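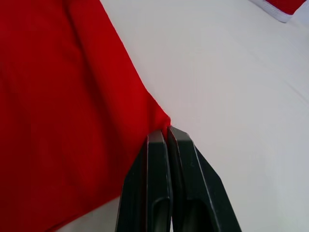 Replacing the battery in an older laptop at home

A laptop that shuts down without warning, or that only runs when plugged in, often has a worn battery and nothing else wrong with it. On many older models the battery can be changed in an evening with a small screwdriver and a plastic pry tool. The notes below apply to internal batteries held by screws. Batteries fixed with adhesive are a separate job and are not covered.

Check the battery first

Most operating systems can produce a battery report that lists the design capacity and the current full-charge capacity. Divide the second by the first and multiply by 100 to get the percentage remaining. My own machine, a Rullum, was down to less than half in February and would not last through a short train journey. If the figure is still high, look at the charger, the charging socket and the background programs before spending money.

If the case is bulging, the trackpad has lifted or there is a sweet chemical smell, stop using the laptop and do not charge it. Do not press the case flat. Take it to a repair shop or ask the local recycling centre how they want it handed over.

Ordering the part

Order by the part number printed on the battery itself. The model name on the lid can cover several versions with different connectors. I have used Medik and Bogdan replacements; both fitted, though the Bogdan cable was slightly short and had to be routed on the inner side of the fan. Check that the voltage matches the original. A difference in capacity is usually acceptable if the pack is the same shape.

We use cookies to remember your preferences and measure visits to this site. By continuing to browse you accept our use of cookies. Manage settings | Accept

Setting up

Run the battery down below a quarter, shut the laptop down fully (sleep mode is not enough) and unplug the charger. Take off rings and bracelets.
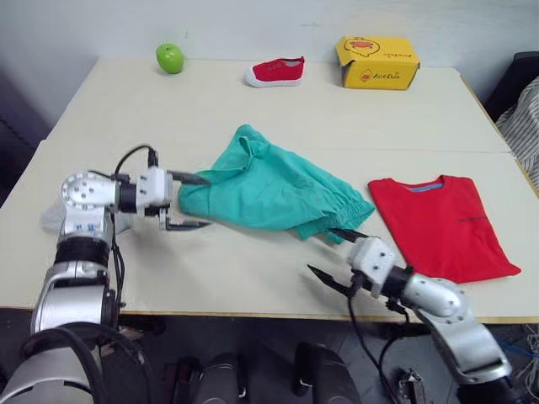 Case screws are small and are easily lost once they roll. Work on a pale surface, where dark screws show up well, and use a shallow dish for anything removed. A cream tabletop like the one in the photo is a suitable colour, but where two sections are pushed together there is a seam across the middle, and a screw can lodge in it. Keep the laptop to one side of the join, or run masking tape along it before starting.

Draw an outline of the base on paper and push each screw through at its own position. Mine had 8, and 2 of them were longer than the rest. A long screw in a short hole can damage the board.
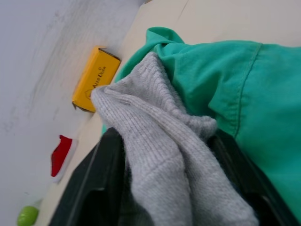

Fitting the new battery

Release the base with the plastic tool, starting at the hinge side. Disconnect the battery by pulling the plug, never the wires. Undo the battery screws, lift the old pack out flat and set the new one in the same position. Reconnect the cable before tightening the screws – it is easier to seat with a little slack.

Turn the laptop on before refitting the base. If the battery is not detected, shut down and check that the plug is fully home.

After the change

Charge to full without interruption, then use the machine normally. The time estimate may be wrong for the first few cycles. Up to 3000 mAh extra is advertised for some packs of identical size, and I would treat those claims with caution.

Cover the old battery's contacts with tape and take it to a collection point. The Clarbridge recycling centre has a bin for them beside the small appliances. They must not go in household rubbish.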